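Tenberg Mile

The Tenberg Mile is a harness race for pacers, run every June at the Tenberg Raceway, and I should say up front that I've been going since I was a kid, so this entry leans on my own memory in places. It's for three-year-olds and up, it starts behind a mobile gate, and it's raced over one lap and a bit of a track that is tighter than most visitors expect.

History

The first running was in 1980, when the raceway was still owned by the Sopacua family. They wanted a feature race that the local stables could win, and for a while that's just how it went. The early fields were small and everybody knew everybody. My dad had a share in a gelding called Tutar that ran second one year and then last the next, and he talked about the second for the rest of his life (the last, not so much!).

Things changed once the prize money went up and trainers from out of state started shipping horses in. The old-timers grumbled, but the racing got a lot better. The crowd record is 1151, set the night Deserard won his second Mile in a row, and I was one of them, jammed against the rail by the quarter pole with a paper plate of fries. 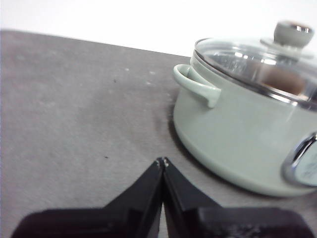
The field is limited to 10 starters, seven across the front and three on the second row, and the draw matters more than I'd like. Anything outside gate five has to burn early to get across or else settle for a long trip parked wide. Drivers will tell you the first turn comes up before you've even sat down properly, and the whole thing can be lost right there. I always explain it to newcomers using whatever's on the table, and a pot with a glass lid, like the pale green one in the photo, makes a pretty good infield: run your finger around it close in, then do it again a hand's width out, and you can feel how much extra ground the wide horse covers. The home straight is only 294 yards, so there isn't much room to make it up.

Notable winners

Deserard is the one people ask about. He was a plain bay with an ugly score-up and a huge finish, trained and driven by Arif Saragih, and his second win came from the back row after he'd been last at the half. I still think he was a better horse the first time, when he led all the way and was never really asked, but I lose that argument every year.

Ridwan Pillai has driven more Mile winners than anyone else, all of them for different stables. He's a front-end driver through and through, and if he draws the inside you can forget about getting the lead off him.

Format today

There are two heats a week before the final, and the first five home in each go through. Gate positions for the final are drawn at random, heat winners included, which I think is a bit rough on them. The winner gets a green blanket and a lap of honor, and the gates stay open afterward so people can walk down to the barns.

See also

Tenberg Raceway
Sopacua Trot
Mobile start

Last updated August 7, 2017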